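Prestley grip fault

The Prestley grip fault was a defect in the control software of the Prestley, a tabletop robot arm made by Clikora for light sorting and packing work. Under certain conditions the arm closed its gripper at full force on a small object instead of stopping at the set limit. The fault was found during trials at the Bakilana office and led to a halt in the use of the arm at all sites until the software was replaced.

Background

The Prestley was sold as an arm that could share a desk with people. It was fitted with a two-finger gripper and a force sensor at the wrist. The sensor was meant to tell the controller when the fingers had met an object, after which the motor held its position. Clikora set the normal grip limit at 20 newtons, which was enough to lift a small food tin without marking it.

Brovusau, the program used to run the trials, gave the arm a list of objects and a place to put each one. A trial run consisted of 100 picks. Most of the objects were household goods, among them tins, cartons and plastic bottles.

The fault

In January an arm at Bakilana crushed a tin during a run that had until then gone normally. The lid came away at the rim and the contents were spread over the desk and the lower joint of the arm. The person supervising the run pressed the stop button, but the gripper stayed closed and had to be opened by hand with the power off. There were no injuries.

The run was repeated with a second arm and the same thing happened on a later pick. Staff then went through the stored records and found 6 earlier cases in which the force had gone over the limit for a short time. These had been logged as sensor noise and had not been followed up.

Cause

The controller read the force sensor 192 times a second. If the arm was given a new target while the fingers were still closing, the sensor reading was set back to zero and the controller treated the object as not yet touched. It then went on closing the fingers until the motor reached its own limit. Short objects were affected more often than tall ones, as the arm tended to correct its height late in the approach.

The stop button worked as designed, in that it cut the power to the arm joints. The gripper had a separate brake which locked when power was lost. The manual described this as a way of preventing dropped loads. It did not say what to do if something, or someone's hand, was held in the fingers at the time.

Tests

Later tests at Bakilana used small metal cans in pairs, with the arm sent to one can and then redirected to the other during the approach. Cans were replaced after every run, whether or not they showed damage. The arm was kept off the desk until the objects had been set out and the person placing them had stepped back.

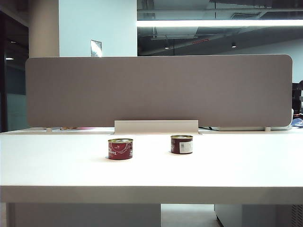
Two small cans set out on a desk in front of a grey privacy panel.

The fault could be brought on at will once the timing of the redirect was known. It did not occur when the second target was sent after the fingers had stopped moving.

Changes

Clikora issued new software on 11/2/24. The sensor reading is now kept when a target changes, and any redirect during closing causes the fingers to open first. A release lever was added to the gripper so that the brake can be freed without tools. Arms already in use were recalled to have the lever fitted.

Brovusau was also changed. A force reading above the limit now ends the run, and the run cannot be started again until the entry has been checked and signed off.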